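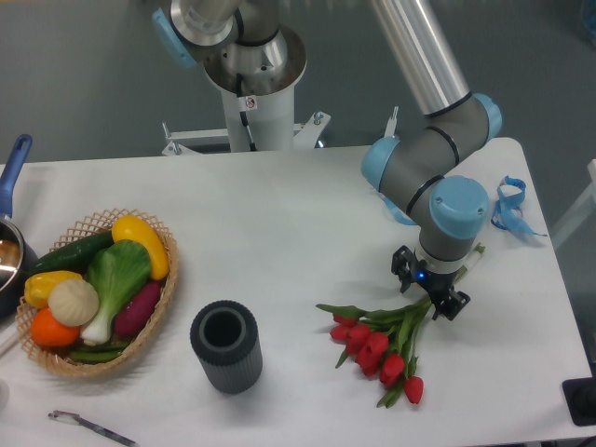
Vol. 20, p. 89

Figure 2. Robot arm with a two-finger gripper at a white table.

Search this journal
Enter keyword, author or DOI
Go

July
By Lộc Lò

4. Missed follow-up visits for high blood pressure

4.1 Setting and patients

The patients came from two primary care clinics, Ankrah and Broma, which serve the town of Clukcombe and the farms east of it. Both clinics are open on weekdays and share a lab courier. Neither has a pharmacy on site. Adults were included if they had been told by a clinician that they had high blood pressure and had been given at least one follow-up date during the study year. Pregnant patients were left out, as were patients already seen every week for dialysis. That left 1,121 people.

Visit dates were taken from Flimix, the scheduling program used at both clinics. A visit was counted as missed if the patient did not come and did not call before the end of the day. A visit that was moved by phone, even an hour ahead, was counted as rescheduled and is reported separately. Some front desk staff at Broma had been marking rescheduled visits as canceled in the early part of the year. We went back through the phone notes for those months and corrected the entries where the notes allowed it. Entries that could not be settled were dropped from the counts of missed visits but kept in the interviews.

4.2 Interviews

We asked patients who had missed a visit if they would talk with us, and 89 agreed. Interviews were done by phone or in a spare room at the clinic, whichever the patient wanted, and lasted up to 20 minutes. The interviewer read from a short guide and wrote answers down by hand. We did not record the calls. Several people had said at the planning stage that they would not speak freely on tape, and we took them at their word.

The guide opened with a plain question about what happened on the day of the visit. It then asked about travel, work, cost, medicine at home, and how the person had felt that week. Family members sometimes joined in, mostly husbands and wives who did the driving. Their comments were noted as theirs and were not mixed with the patient's own answers.

4.3 What patients said

Travel came up most often, but it covered several different problems. People in town spoke of the bus, which reaches Ankrah well after the first morning appointments. People on the farms usually had a car in the household and no one free to drive it. A few had driven in, found no parking close to the door, and gone home. These patients had knee or hip pain as well, and the walk from the far lot was more than they wanted to try.

Work was the next reason. Packing shed workers were told their shifts the evening before, so a date set three months ahead meant little to them. Most had meant to call and found the clinic line busy during their break. One man kept his appointment card taped inside his lunch box and still missed two visits in a row.

Feeling well was a reason in itself for many patients. They had a home cuff, the numbers looked fine to them, and they saw no need to lose half a day. When asked what number they would worry about, they gave very different answers, some of them well above the level on the clinic's handout. Others had stopped a tablet that made them cough or feel dizzy and did not want to be scolded for it. This second group was harder to reach, and we think it is undercounted here.

Cost was raised less than we expected. Where it did come up, patients meant the price of refills and lab work, and the visit fee was seldom mentioned.

4.4 Differences between the clinics

Missed visits were more common at Ankrah in winter and at Broma during harvest. The Broma nurses call patients the afternoon before, using a paper list printed from Flimix. Ankrah relies on the program's text messages. Patients at Ankrah often said they had changed phones and had not given the new number to the desk. We cannot separate the effect of the phone calls from that of the harvest season with the data we have, and the two clinics also differ in the age of their patients.

Neither clinic offered evening hours during the study. Broma opened late one evening a week after our interviews ended, and those visits are not part of this analysis.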